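Packing Up the Bedroom: Odds and Ends

The bedroom was the last room to be packed before the move to Zamani Court. Clothes and bedding took an afternoon. The small things took most of a week, an hour or so each evening after 7. This page covers the boxes that went out of that room in December, with notes on what was kept and how it was sorted.

The boxes

Most were saved from deliveries over the year. We bought 14 more from Undano, the packing supply store near the highway, in two sizes. The saved boxes were used for light items and the bought ones for books. Flat, shallow boxes were handy for small things, as everything in them can be seen without digging.

The bed as a table

All the sorting was done on the bed. It is the right height for standing work, and round items stay put on a sheet better than they do on a desk. Whatever had not been sorted by the end of the evening went onto the dresser so the bed could be used.

Jars and small containers

A cardboard box on the bed took the jars, both the empty ones and the ones still in use. Jars with screw lids were laid on their sides when they were too tall for a shallow box. Anything with capsules in it was checked for a date before it was packed. Empty plastic jars were kept if they had a lid that fit, and they hold buttons and screws well.
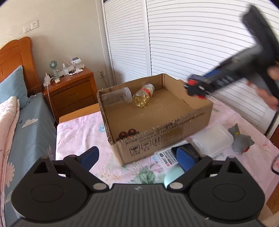 Toys and loose pieces went in after the jars, in whatever space was left. Rubber toys can go along the sides, where they stop the harder things from knocking together. Small packages with labels were set label up so they could be read when the box was opened.

Cords

Every cord was coiled and tied with a strip of cloth. Four of them did not match anything we own and were given away with an old lamp.

The closet

Hangers were moved in bundles with the clothes still on them and a trash bag pulled over each bundle. Shoes went in pairs into paper grocery bags. The top shelf was mostly extra blankets, and those were used to pad the mirror.

Labels

We used a roll of 300 Fistier labels and finished with 124 left over. Each box got one on the top and one on a short side, with the room and a number. The list of what each number meant was kept in a notebook from the kitchen drawer.

Loading

The boxes were carried down in number order and loaded into a Zorkar rental van. Books went on the floor, with bedroom boxes on top. The first one opened at the other end was the one with the alarm clock in it.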